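Household Help > Kitchen > Storage

How do I stop food tubs and lids drifting apart?

Jolene Pryor

We moved into the flat in April with what I would have sworn was a complete set of food tubs. I now own a cupboard full of bottoms and a drawer full of tops, and they have stopped speaking to each other. Last night at half past ten I was trying to put away leftover lentils and ended up covering the bowl with a dinner plate, like my gran.

I've tried storing everything with the lids on, but then it takes up two shelves and I only have the one. I've also tried stacking the lids by size, which lasted until my other half emptied the dishwasher. He is a good man in most respects.

Is there a system that survives a second person? I don't want to spend much, and I'd prefer not to bin the lot and start again.

Kane Quinlan

just use foil

Mavis Nakamura

You will have to bin some of it, sorry. Get everything out on the floor and pair it up. Anything with no partner goes in a carrier bag at the back of a wardrobe for a month, and if you haven't gone looking for it by then, out it goes. I kept a warped blue lid for years on the grounds that its tub would come home eventually. It was a lid from a tub of paint.

After that, keep to two shapes at most. Nest the bottoms by shape and stand the lids on their edges in something narrow. I use an old Siler loaf tin, which was never much good for loaves. Lying flat they slide about, and you always want the one underneath. Standing up, you can flick through them like records.

As for the other half: put the tin right next to the tubs, not in a drawer on the other side of the kitchen. Mine will put a thing away correctly provided it involves no walking.

Ákos Bodnár

Mavis has most of it. I'd add a marker pen. Put a letter on the underside of each tub and the same letter on its lid — permanent ink does wear off in the dishwasher, so expect to go over it now and then. It looks like a school kitchen but it ends the arguments.

The other thing is takeaway tubs. They breed. They are nearly the same size as each other, and nearly is no use at all when there's soup in your bag. I allow myself 12 and the rest get used for screws or seedlings. Plain round lids are worth hanging on to even once the tub has cracked, as they do nicely as saucers under small plant pots, and I've one under the washing-up liquid that has saved me a lot of wiping.
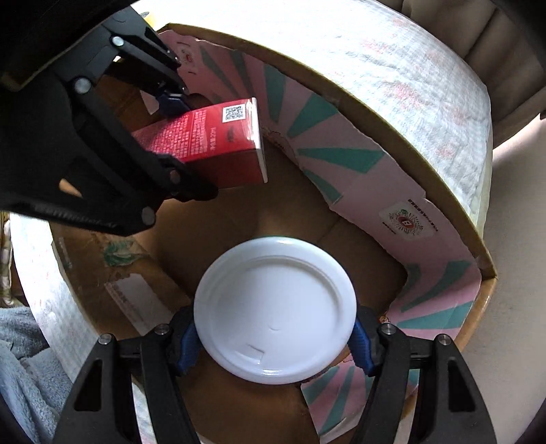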